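Section 4. Operator Setup and Safe Handling, Two-Hand Gripper Work

4.1 Scope

This section applies to all stations where one operator works with a pair of hand-held grippers. It replaces the station rules in the earlier Mevero handbook. Changes are approved by Anitha Kulkarni. Revision date: 3 Apr 2023.

4.2 Preparing the station

1. Place the work item near the center of the table. Leave clearance on the operator side for both grippers.
2. Confirm that the table does not rock when pressed at the edge.
3. For electrical appliances, set all controls to off and disconnect the plug. Do not reconnect during a session.
4. Seat one marker cube on each gripper. Press until the base clicks.
5. Wipe the marker faces with a dry cloth. Do not use alcohol on printed faces.
6. Stand facing the front of the work item and bring both grippers forward, fingers leading.

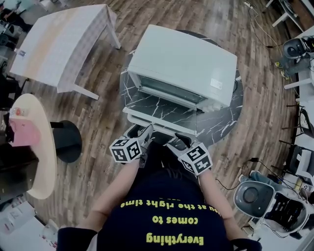 Figure 4-1. Two-hand approach to a toaster oven on a round table.

NOTE: The cubes do not have to be level with each other. Keep at least one patterned face of each cube in view of the head camera.

CAUTION: Do not pull on a door or drawer with one gripper while the other is resting on the same part. Uneven load can shift a light appliance toward the table edge.

4.3 Working in a shared room

Several stations may be in use in one room. The rules below apply to everyone on the floor, including those not holding equipment.

7. Route cables away from the operator's standing area. Where a cable must cross a walkway, tape it down or fit a cover.
8. Keep a clear passage 65 cm wide behind each operator.
9. Before crouching or kneeling near an active station, tell the operator – a head camera narrows attention to the table.
10. Operators wearing a backpack rig turn only after checking behind them.
11. Hold the grippers by the body. Keep bare fingers out of the jaw and off the finger pads.

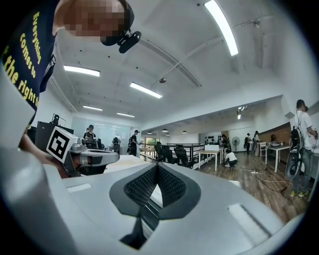
Adport Robotics – Floor Practice Team

4.4 Pausing and ending a session

12. To pause, open both jaws, lower the grippers to the table and step back. Do not hang a gripper from its cable.
13. Check the finger pads at each pause. Replace a pad if the mesh surface is torn or lifting.
14. Change operators after 47 minutes of continuous work. The outgoing operator signs the station sheet.
15. Report a dropped gripper to Elango Poojary before using it again, even if no damage is visible.

NOTE: Spare pads are kept in the Stisent drawer, in packs of 2. Form 7 is required when the last pack is opened.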